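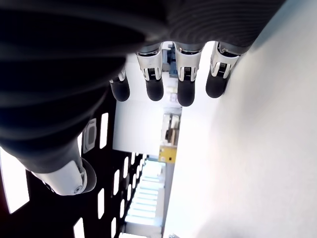
# A chapa furada saiu da oficina

Durante décadas, o painel perfurado teve um lugar certo: a parede por trás da bancada, com o contorno dos alicates desenhado a marcador. Quem entrava numa serralharia ou numa garagem reconhecia-o logo. Em casa quase não existia, e nos escritórios aparecia, quando muito, no armário dos servidores.

Hoje está em cozinhas, em quartos de costura, em balcões de loja e na lateral das secretárias. Vende-se preto, branco ou em verde-seco, com furos redondos ou com aberturas retangulares, e já ninguém pergunta ao lojista se aquilo é mesmo para pôr na sala. Passámos o mês de maio a visitar oficinas, lojas e casas que o usam todos os dias, para perceber o que muda quando uma parede ou um móvel deixa passar a luz.

## Furo redondo ou rasgo retangular

A primeira diferença é a mais prática. O furo redondo é o mais antigo e o mais fácil de encontrar. Aceita ganchos de arame, cavilhas de madeira e quase tudo o que se vende avulso nas casas de ferragens. O defeito também é conhecido: o gancho roda. Pendura-se uma chave inglesa, tira-se a chave inglesa e o gancho vem atrás, ou fica torto.

A abertura retangular resolve isto pela forma. Uma patilha chata entra no rasgo, desce e fica presa, sem espaço para girar. Em compensação, cada fabricante tem a sua medida, e um gancho de uma marca raramente serve no painel de outra. Quem compra um painel de rasgos está a escolher também os acessórios que vai usar nos anos seguintes, e convém ver o catálogo todo antes de levar a primeira chapa.

Na Fontana, uma oficina de metal que corta painéis por medida, as encomendas de rasgo passaram à frente das de furo redondo. A oficina trabalha com chapa de aço e deixa ao cliente a escolha do passo, isto é, da distância entre o centro de uma abertura e o centro da seguinte. Um passo apertado dá mais posições para os ganchos e uma chapa mais leve, mas enfraquece o conjunto. Com um passo largo a chapa fica mais rija e o desenho mais calmo, e perde-se alguma liberdade na arrumação.

A margem é o outro pormenor que a oficina discute com toda a gente. Um painel perfurado até ao bordo fica com dentes nos cantos, que arranham as mãos e prendem a roupa. A Fontana deixa sempre uma faixa cheia a toda a volta e dobra-a para trás. A dobra dá rigidez e afasta a chapa da parede o suficiente para as patilhas entrarem.

## O que acontece à luz

Encostado à parede, o painel comporta-se como uma superfície escura com pontos. Solto, a servir de divisória ou de lateral de um móvel, é outra coisa. Se houver uma janela ou uma lâmpada do outro lado, as aberturas acendem-se e a chapa quase desaparece, sobretudo se for preta. Quem está do lado escuro vê bem para o lado claro. Quem está do lado claro vê pouco.

Os lojistas sabem isto há muito tempo. Uma divisória perfurada entre o balcão e o armazém, com a luz do armazém mais fraca, esconde as caixas e deixa ver quem entra. Basta acender uma lâmpada forte nas traseiras para o efeito se inverter, e a loja passa a ter uma montra de caixas de cartão.

Numa secretária a situação é menos dramática, mas pede algum cuidado. Uma lateral perfurada virada para a janela deita sobre o tampo uma grelha de manchas claras que se vai deslocando ao longo da manhã. Há quem goste. Quem trabalha com peças pequenas costuma queixar-se, e com razão: um parafuso no meio de um xadrez de luz e sombra é difícil de achar. Numa das casas que visitámos, a dona colou papel vegetal na face de trás do painel, só até à altura do tampo, e ficou com uma luz igual e macia. A solução custou quase nada e continua lá.

A cor conta mais do que parece no catálogo. O branco devolve luz à divisão e mostra as dedadas. O preto mostra o pó, sobretudo nas arestas de cima de cada abertura, e faz sobressair tudo o que se pendura. Um rolo de fita azul ou uma caixa de plástico amarela encontram-se do outro lado da sala. Para ferramentas de cabo escuro é má escolha.

## Três sistemas, três maneiras de pensar

Dos sistemas prontos que vimos montados, o Stekis é o mais simples. Vem em placas de 400 mm de largura que encaixam umas nas outras por uma calha vertical, e a marca vende poucos acessórios: gancho curto, gancho comprido, prateleira, copo e uma barra para rolos. A montagem faz-se com seis parafusos por placa. A pessoa que nos mostrou o seu, numa cave transformada em quarto de costura, tem oito placas seguidas e só uma prateleira. Tudo o resto está em ganchos, das tesouras às réguas curvas.

O Tisberg parte do móvel. O painel é a costa e as laterais de uma estante baixa, com rodas, pensada para ficar no meio da divisão e ser usada por todos os lados. É pesado e caro, e as rodas só têm travão em duas delas, o que se nota assim que alguém se encosta. O acabamento é muito bom: as aberturas não têm rebarba e a tinta chega ao interior dos rasgos, onde costuma falhar.

O Rendell destina-se a lojas e a laboratórios escolares e vende-se em painéis altos, de pé, com base própria. Foi o único em que encontrámos ganchos com trava, uma pequena mola que obriga a apertar antes de levantar. Para quem arruma e desarruma muitas vezes por dia, a mola cansa. Numa sala de aula, com mochilas a passar, percebe-se para que serve.

Nenhum dos três aceita os acessórios dos outros. Experimentámos à mão, com um gancho de cada, e o melhor que conseguimos foi um copo do Stekis a baloiçar num painel Tisberg.

## Pendurar menos

A queixa mais frequente, em casas e em oficinas, é a do painel cheio. A chapa tem tantas aberturas que convida a ocupá-las, e ao fim de uns meses há objetos pendurados em cima de objetos. Tirar uma fita métrica obriga a segurar outras coisas com a mão livre.

Quem usa painéis há mais tempo segue quase sempre a mesma regra, mesmo que a explique de outra forma. Pendura-se o que se usa todas as semanas. O resto vai para gavetas ou caixas, por baixo. Numa oficina de bicicletas vimos um painel grande com muito espaço vazio, e ao lado um armário fechado a abarrotar. As chaves mais gastas estavam à altura do ombro, do lado direito, ao alcance de quem está de pé junto ao suporte.

A altura é outra coisa que se acerta com o uso. A tendência é montar o painel alto, por causa do tampo e das tomadas, e depois a fila de cima serve apenas para guardar o que se esquece. Antes de furar a parede, vale a pena segurar a chapa com fita adesiva ou encostá-la em cima de caixas e fingir durante um dia que já está montada.

Para peças muito pequenas, o painel serve mal. Os copos e as caixinhas de pendurar ficam inclinados quando estão cheios de um lado, e as aberturas da própria chapa engolem agulhas, anilhas e pontas de lápis, que caem para trás e ficam no chão, entre o painel e o rodapé. Um íman na ponta de uma vareta recupera as de aço. As outras esperam pela próxima mudança de casa.

## Limpeza e barulho

Um painel liso limpa-se com um pano. Um painel perfurado pede uma escova macia, de cima para baixo, e depois o aspirador. O pano molhado deixa pelos nas arestas e gotas dentro dos rasgos, e é aí que a ferrugem começa nas chapas mal pintadas. Em cozinhas, a gordura cola-se ao mesmo sítio. Quem o montou por cima do fogão disse-nos que o tira e o lava no duche; quem o montou na parede oposta passa a escova de vez em quando e pouco mais.

O barulho surpreende os estreantes. A chapa de aço vibra quando se lhe pendura uma peça, e numa divisória solta o som ouve-se em toda a sala. Duas tiras de feltro entre a dobra e a estrutura resolvem grande parte do problema. A Fontana vende as tiras já cortadas, mas qualquer feltro autocolante de pôr debaixo das cadeiras faz o mesmo trabalho.

## Comprar ou mandar fazer

Para uma parede normal, um sistema pronto chega e sai mais barato. Mandar cortar compensa quando há um canto difícil, uma viga, um tampo com medida fora do comum ou quando o painel vai ser parte de um móvel. Nesse caso, a oficina vai pedir as medidas exteriores, o passo, a espessura da chapa e o lado para onde dobra a margem. Convém levar um gancho da marca que se quer usar, para a abertura ser cortada à medida dele.

O acabamento deve ser pintura a pó, feita depois do corte e da dobra. Chapa pintada antes de furada fica com o aço à vista em cada rasgo, e numa peça escura isso vê-se sempre que a luz entra de lado. Peça uma amostra, mesmo pequena, e ponha-a contra a janela antes de encomendar o resto.

*Condições de venda e acessórios disponíveis confirmados junto das lojas em 1 de junho de 2022.*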